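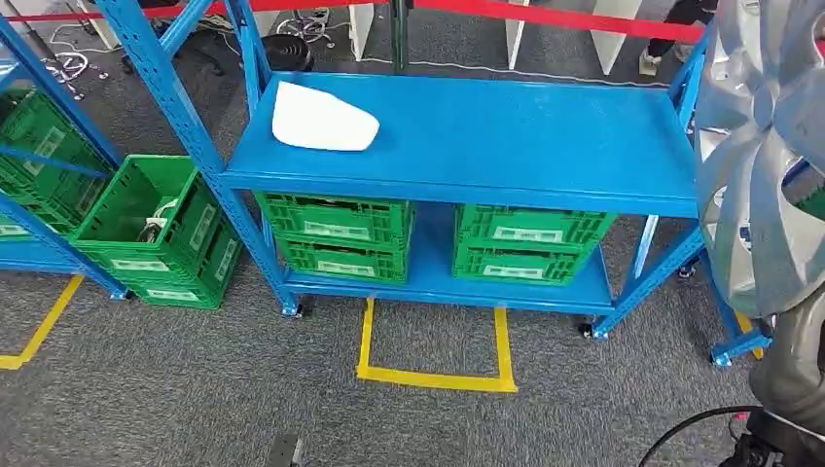

Figure 1. Rack on wheels with green crates on the lower shelf.

Inventory and Storage, Unit 4: How Much to Order and When

Read this unit before the second lab. You will need the usage sheet from Unit 3 and a calculator with a square root key.

Unit 3 dealt with what a company keeps and where it keeps it. Unit 4 deals with quantities. Every stocked item raises two questions: how many do we order at a time, and how low do we let the stock get before we order again? Most small shops answer both by habit. The person who places the orders knows that a box of something "lasts a while" and orders another when the shelf looks thin. It works until that person is on vacation.

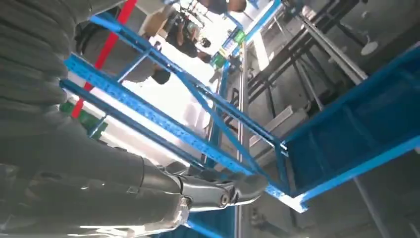 Notes by Gunnlaugur Fogh
Wasteton Evening Program, Operations Certificate
Revised Sun 25 March

4.1 The two costs

Ordering costs money each time you do it, whatever the size of the order. Someone writes the purchase order, someone checks the delivery against it, someone enters the receipt and pays the invoice. Freight often has a fixed part too. We call the total the order cost and write it S.

Keeping stock also costs money, and this cost grows with the amount you keep. It includes the space, insurance, damage, items that go out of date, and the money tied up in the goods. We call it the holding cost and write it H. It is given per unit per year.

Large orders mean few orders, so the yearly ordering bill is low and the holding bill is high. Small orders turn this around. Somewhere in between is a quantity where the sum of the two is lowest.

The price of the goods is left out for now. If the supplier charges the same for each unit at any quantity, the price has no effect on the choice. Quantity discounts are in Unit 5.

4.2 The order quantity formula

The usual name is economic order quantity, or EOQ.

EOQ = square root of (2 x D x S / H)

D is yearly demand in units. S is the cost of one order. H is the cost of holding one unit for one year. Check that D and H use the same period. Every June, exam papers come in with monthly demand and a yearly holding cost in the same line.

4.3 Worked problem: Natex

Natex runs a repair depot in Urstead. One of its stocked items is a pump seal kit. Yearly demand is 3,496 kits. Each order costs $38 to place and receive. Holding one kit for a year costs $16, which is high for a seal kit but includes the refrigerated storage.

2 x 3,496 x 38 = 265,696
265,696 / 16 = 16,606
Square root of 16,606 = 128.9

Round to 129 kits per order.

Orders per year: 3,496 / 129 = 27.1
Yearly ordering cost: 27.1 x $38 = $1,029.80
Yearly holding cost: (129 / 2) x $16 = $1,032.00
Total: $2,061.80

The two costs come out almost equal. They always do at the EOQ, and the small gap left over is from rounding. Use this to check your work. If your two figures are far apart, you have made a mistake.

We use half the order quantity in the holding line. Stock starts at 129 when the order arrives and runs down to zero before the next one, so the average on the shelf is half.

4.4 When the supplier sells in packs

Suppose the kits come only in cartons of 50. An order of 129 is not possible. Try the pack sizes on either side.

Order 100: 34.96 orders x $38 = $1,328.48, plus 50 x $16 = $800.00. Total $2,128.48.
Order 150: 23.31 orders x $38 = $885.78, plus 75 x $16 = $1,200.00. Total $2,085.78.

Order 150. The extra cost over the exact EOQ is $23.98 a year. The cost curve is quite flat near the bottom, and a moderate error in quantity changes the total very little. It also means you should not spend a week trying to get S right to the cent. A fair estimate will do.

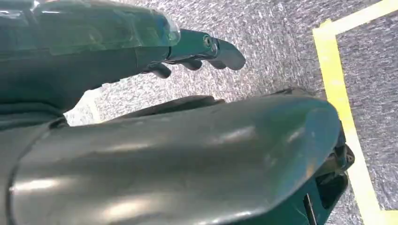

Figure 2. Small screw at the base of a finger segment.

4.5 The reorder point

The EOQ tells you how many. The reorder point tells you when. It is the stock level at which you place the next order, and it depends on how long the supplier takes.

Reorder point = demand per week x lead time in weeks + safety stock

The Urstead depot works 49 weeks a year. Demand per working week is 3,496 / 49 = 71.3 kits. The lead time is two weeks. Without safety stock:

71.3 x 2 = 142.6, rounded up to 143 kits

When the count drops to 143, place the order. If everything goes to plan, the new kits arrive as the last old one is used.

Notice that the reorder point here is greater than the EOQ. Students often take this for an error. It means that at some moments more than one order will be open at the same time. For this reason the level you compare with the reorder point must be the stock on hand plus the stock already on order. If you look only at the shelf you will order again every day until the truck comes.

4.6 Safety stock

Demand is never exactly 71.3 and trucks are late. Safety stock is the amount held to cover this. There are statistical methods, and we will do one in Unit 6. For now use the simple rule from lecture: one average week of demand for a supplier who is usually on time, two weeks for one who is not.

The depot's supplier, Montoya, is usually on time. One week is 71.3, rounded up to 72 kits.

Reorder point with safety stock: 143 + 72 = 215 kits

Safety stock adds to the holding cost all year long, and it is not divided by two. In this problem it adds 72 x $16 = $1,152.00 a year. Compare that with the totals in 4.3. The protection costs more than half as much again as the whole ordering plan. A manager should see that number before agreeing to it.

4.7 Which items get this treatment

Do not run these sums for every item in the building. Sort the item list by yearly value (unit price times yearly demand), largest first.

A items: the top of the list, a small part of the items and most of the money. Work out EOQ and reorder point, and review both when demand changes.

B items: the middle. Work them out once a year.

C items: washers, tape, labels, cable ties. Use two bins. When the first bin is empty, open the second and order a refill. No one has to keep a running count.

A cheap item can still be moved up to class A by hand if a lack of it stops work. Write the reason next to it on the list.

4.8 Records

Every formula in this unit assumes that the count in the system matches the count on the shelf. If it does not, fix that first. The common causes are parts taken without a slip, deliveries put away in the wrong location, and cartons entered as single units.

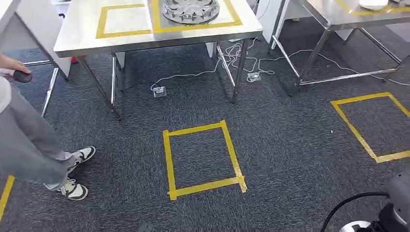

Cartons entered as singles do the most harm in the Natex problem. One carton of 50 recorded as one kit leaves the system 49 kits short, and an order goes out that should not. The reverse mistake hides a shortage until the shelf is bare. Set the unit of measure once, print it on the location label, and make the receiving screen show it next to the quantity box.

Count A items often, in small groups, and leave C items for the yearly count. When a count is wrong, correct the record on the same day and write down the cause if you can find it. Two people should agree on the count before a large correction is entered.

4.9 Problems for next time

1. Redo the Natex problem with an order cost of $76. By what factor does the EOQ change? (It does not double.)

2. Montoya raises the lead time to three weeks. Find the new reorder point, keeping one week of safety stock.

3. Yearly demand falls by half. Find the new EOQ and the new total cost.

4. Pick ten items from your own workplace and sort them into A, B and C by yearly value. Bring the list on paper.

Show the formula, the numbers put into it, and the result with its unit. Answers without units lose a point. Rodrigo Calvo marks problems 1 to 3 and will return them in the lab. Problem 4 is for discussion and is not graded.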